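Plurner Headboard Wedge

Home > Bedroom > Gap fillers and wedges > Plurner

In stock. Dispatched from Jikdale, usually the next working day. Orders placed on a Friday go out when the van comes back.

Sizes: Single, Small Double, Double, King
Covers: Oatmeal, Slate, Mustard (October)

The Plurner is a long foam wedge that fills the gap between your mattress and your headboard. If you have never had such a gap, congratulations, and please have a look at our bolsters. If you have, you will know where your phone, your glasses and one earring are at this moment.

We started making it after years of selling bed frames whose listed sizes were more of an ambition. A double mattress is meant to fit a double frame. In practice the frame maker leaves a bit for the bedding, the mattress maker shaves a bit off for luck, and the customer ends up with a slot down which a paperback will pass cleanly. You can push the mattress up to close it. It will be back by morning.

What you get

One wedge, one zipped cover, one flat strap. The wedge is firm foam, cut so that the thick end sits level with the top of the mattress and the thin end goes down into the gap. The strap runs under the mattress and stops the whole thing creeping upwards in the night. You can leave the strap off. People do, and then they write to us.

The foam comes rolled up and looks far too small. Give it a night in a warm room before you complain. There is a faint smell at first, somewhere between a new car and an old tent, and it goes after a couple of days with the window open.
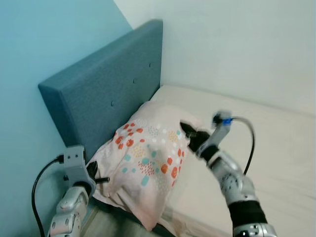

Measuring up is the part everybody skips. Strip the bed, slide the mattress as far down towards the foot as it will go, and measure the gap at both ends, as few gaps are the same width all the way along. Beds pushed into a corner are the worst for this, and if yours is tucked in where two walls meet, with an upholstered headboard behind the pillow, take the measurement from the padding and leave the frame out of it. Padding gives a little, so press the tape in gently before you read it. Corner sleepers should also check the wall side, where the wedge needs to lie flat and can't be coaxed round a skirting board. Buttoned headboards are fine. Slatted ones are fine too, although the wedge will show through from behind, which matters only if your bed stands in the middle of the room like a hotel in a film.

The Plurner suits gaps of up to 58 mm. Over that you want the Plurner Deep, or possibly a different mattress.

Covers

Oatmeal is the one most people order. Slate hides more. Mustard is back in October and will sell out to the same customers as last time. All three are a cotton blend made for us by Brostari and wash at 40 degrees. Do not tumble dry them. The zip will survive but the cover will come out fitting a smaller size of wedge, and we can't exchange it, however well you tell the story.

The foam itself does not go in the machine. Sponge it, stand it on end and be patient.

Fitting

Takes 5 minutes, or rather longer if the cat is on the bed.

Lift the head end of the mattress and lay the strap across the slats.
Lower the mattress and drop the wedge in, thin end down.
Clip the strap to both ends and pull until it stops being slack.
Put the pillows back.

Adjustable beds: we don't recommend it. The wedge stays where it is and the bed doesn't.

Also fits

The Khondokar ottoman frame, in all sizes, but use the short strap (add a note to your order, no charge). The lift mechanism doesn't care for the long one.

Delivery and returns

Free delivery on the mainland. Islands and Highlands are charged at whatever the courier thinks of that week, and we will ask you before we send it. You have 30 days to return an unused wedge. Unused means still in its cover and never slept against. It won't roll back up to the size it arrived at, so you are welcome to send it in any box you can find.

Replacement straps and covers are sold separately. See Plurner spares.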